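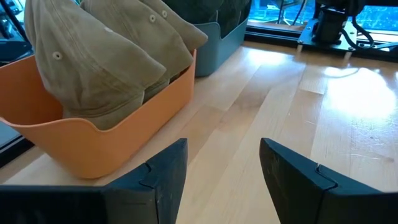
Figure 7.1 Two khaki caps in an orange bin, seen beside the gripper fingers.

Chapter 7
Watching a system at work: the demonstration visit

7.1 Why visit at all

Most readers will meet their first working robot as a visitor. A supplier, a research group or a neighbouring plant opens its doors for an afternoon, a task is run a few times, and the visitors go home with a leaflet and an opinion. The opinion is often formed on the wrong evidence. A smooth arm movement is pleasant to watch and says little about whether the system would survive a week in a packing hall.

This chapter treats the visit as a form of measurement. It sets out what should be asked beforehand, what should be recorded on the floor and how the notes should be written up. The methods need a notebook, a watch and some patience. No programming is required, although Chapter 4 (grasping) should have been read first.

The running case is the open day held by Michailidis, an integrator of small two-arm cells, at its Wukudard site on Sunday, April 10, 2022. The task on show was the handling of soft headwear. Caps are a useful choice for teaching. The crown gives way under load, the brim is much stiffer than the crown, and two caps nested together may be lifted as one. A rigid box of the same size would raise none of these difficulties.

7.2 Terms used in this chapter

Cycle: one complete handling of one item, from the first arm movement to the return to the rest position.

Assist: any human contact with the item, the arm or the controls during a cycle. Straightening an item between cycles is recorded separately, as a reset.

Clean cycle: a cycle with no assist and no dropped item.

Presentation: the position and attitude of the item before the cycle begins. A cap standing upright in a bin and a cap lying flat are two presentations, and results from one should not be carried over to the other.

7.3 Choosing where to stand

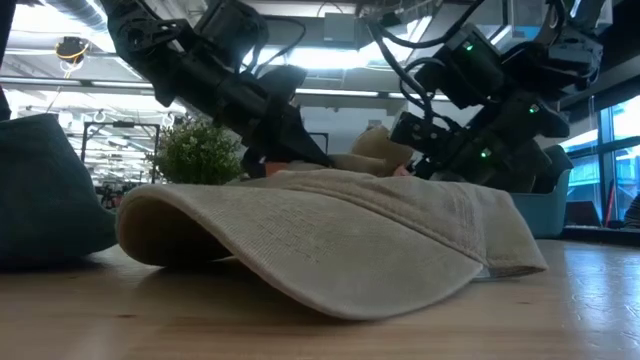
The visitor's position decides which errors can be seen. From the front of a cell the approach of both arms is clear, but the contact points are often hidden by the item itself. The cap on the table is a fair case: its brim faces forward and droops toward the wood, and the grippers come down behind the crown, where a person standing in front has a poor view of the fingertips. The shadowed gap under the brim, on the other hand, can be examined easily from this side, and it matters to any plan that involves sliding a finger beneath the edge. Two positions are therefore recommended, one in front and one to the side, with half the cycles watched from each. If the host provides a wrist view on a screen, it may be used as a third, but it should not replace the other two – it moves with the arm and gives a weak sense of distance.

Other articles near the work should also be noted. They may be part of the task, they may be there to test the vision software, or they may have no role. The host should be asked which, and the answer written down in the host's own words.

7.4 How many cycles to watch

A demonstration of three or four cycles supports no claim about reliability. For the exercises in this book the minimum is 30 cycles of a single presentation. If all 30 are clean, the usual rule of thumb (divide three by the number of trials) puts the upper limit of the failure rate at one in ten, with 95 per cent confidence. This is a modest result for an afternoon's standing. To support a limit of one failure in 1,000 by the same rule, 3,000 clean cycles would be needed, and no open day is long enough for that. The visitor should ask for logged data instead, together with the definition of failure used in the log.

Hosts commonly quote a total, such as 4,000 cycles since installation. The figure has little meaning until three things are known: whether the software was changed during the period, whether assists were counted and whether the items were always of one type.

7.5 The observation sheet

The sheet used in this chapter is the Trurance form, reproduced in full in Appendix C. It has one line per cycle, with columns for presentation, start time, end time, assists, resets and remarks. Remarks should state events and leave out causes. "Item turned during lift" is acceptable. "Grip too weak" is a diagnosis and belongs in the report.

Pralano, the simulated packing line introduced in Chapter 2, will be used in Section 7.6 to practise filling in the sheet before a real visit is made.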